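Search this site Search Go

Jernness pays people to tidy their bedrooms, slowly

4th October

Residents of Kustallow who have spent years being told to pick their clothes up off the bed can now be paid for it, provided they do it with a hand-held gripper and don't mind doing it 50 times.
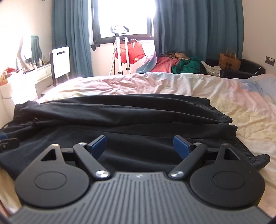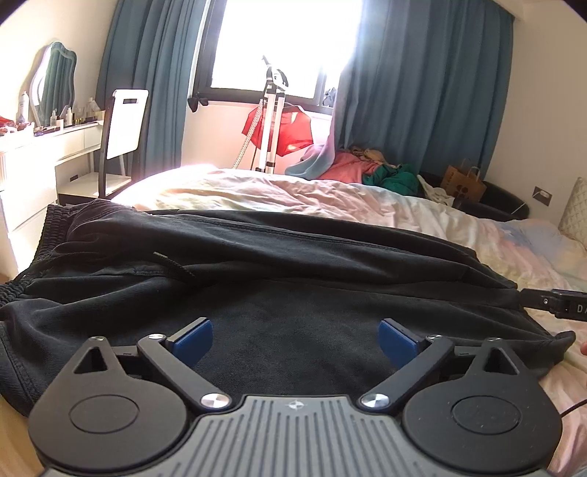 Black clothes on a pastel duvet, Kustallow

The local firm Jernness wants examples of ordinary housework for Zasirell, a learning system meant one day to fold laundry by itself. It has signed up 19 households since August. Each is lent a gripper with a camera on it and asked to lift, turn and fold whatever happens to be lying about. The recordings go to an office in Veres, where people with more patience than most throw out the bad ones.

Edit Vida, who runs the collection, said the first batch was useless because everyone had cleaned up beforehand. "We got beautiful empty beds," she said. "One family ironed the pillowcases. We had to write back and ask them, politely, to live normally."

Dark clothing has caused the most trouble so far. A black sleeve on a black shirt gives a learning system very little to go on, and Vida would like more than 100 further recordings of it before winter. Socks have been put off until next year.

Zasirell can at present fold a tea towel in 3 minutes. A T-shirt takes it longer, and the result was described by one Jernness engineer as "a parcel". The firm is still taking names from households in Kustallow, and untidy ones will be seen first.

We use cookies to improve your visit. Accept all Manage settings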